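Drernatel Bakery and Café
Current Openings

Shift Lead, Figueroa Street Location
Posted May 4, 2026

Drernatel operates a bakery kitchen and three neighborhood cafés. The Figueroa Street café seats 76 guests and is open seven days a week. The company is seeking a full-time Shift Lead to supervise the early shift at this location. The position reports to the Café Manager, Teodoro Palacios.

Duties

The Shift Lead opens the café, assigns stations, and is responsible for the counter until the midday handover. Regular duties include the following:

Receiving the morning delivery from the bakery kitchen and checking it against the order sheet
Setting the grinders and tasting the first espresso of the day
Counting the cash drawers at opening and at handover
Training new counter staff during their first two weeks
Recording refrigerator temperatures and reporting any fault to the manager on duty
Placing the weekly order for milk, cups, and dry goods

The Shift Lead works behind the counter for most of the shift. Office time is limited to four hours per week, normally on the day the supply order is due.

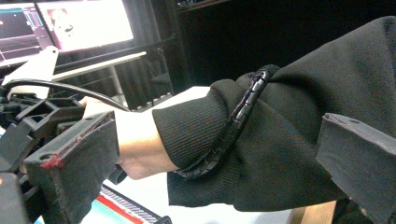 Requirements

Applicants must have at least two years of paid experience in a café, bakery, or restaurant, including six months in a role with responsibility for other staff. A current food handler card is required by the first day of work. Applicants must be able to lift 50 pounds and to begin work at 5:15 a.m. Experience with wholesale accounts is helpful – the Figueroa Street café also fills standing orders for nearby offices – but it is not required.

Pay and Benefits

The position is hourly, with overtime paid as required by law. Tips are pooled and divided by hours worked. Employees receive health coverage after 60 days, paid sick leave, one meal per shift, and a discount at all Drernatel locations. A Shift Lead who completes one year of service receives a payment of $2000.

How to Apply

Send a resume and a short letter to Fulgencio Ibarra, Director of Personnel, Drernatel Bakery and Café, quoting reference number 1467. Applications may also be left in a sealed envelope at the Figueroa Street counter. Please list two work references and state the earliest date on which you could start. Persons who applied for the Counter Assistant opening in April may ask to have that application considered for this position and do not need to submit a second resume.

Selected applicants will be invited to an interview and a paid trial shift of four hours.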